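Gudano opens Molora hill route to cyclists with modest ambitions and large appetites

Grodow, August – Cycling holiday company Gudano has added a new week-long tour of the Molora hills to its programme, having finally accepted that some of its guests would like to see a hill and then stop for lunch on top of it.

The Molora week covers 230 kilometres over six days of riding, starting and finishing in the market town of Grodow. The longest day is on the Tuesday-market side of the valley, where the road follows the river and the river, to its credit, is mostly flat. The hardest day climbs to the chapel at Uniyal, which the brochure used to call "rolling" until guests wrote in.

Riders spend two nights at each of three family-run inns. Bags go ahead by van. So do any guests who look at the weather at breakfast and decide they are bags.

"We rode every version of this route before settling on the one with the most bakeries," said a spokesperson for Gudano. "There was a faster way into Uniyal. It had a very good surface and nowhere to buy a plum tart, so we dropped it."
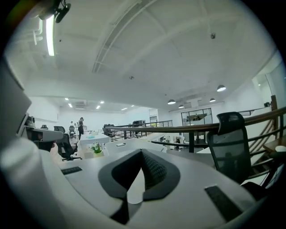
Do you need to be a regular cyclist to join the Molora week? Anyone who can manage a couple of hours in the saddle at home, with a stop in the middle, will cope with the shorter option offered each day.

Electric bikes are available at no extra charge and may be booked without giving a reason. Ordinary bikes come with a wide choice of gears, the lowest of which will see a good deal of use on the way up to the chapel.

Food takes up much of the week. Guests can expect trout, smoked ham, mountain cheese and a walnut spirit made by the innkeeper at Uniyal, served in small glasses for sound reasons. Vegetarians are well looked after, though they should be ready for the subject of ham to come up.

The price is 2000 euros per person sharing, including bike hire, breakfasts, five dinners and luggage transfers. Private departures, with a guide and van to yourselves, start at 3000 euros per person. Travel to Grodow is not included, and neither is the walnut spirit after the second glass.

Bookings are open now through the Gudano office, which answers the telephone from 9 am and goes out for lunch at noon.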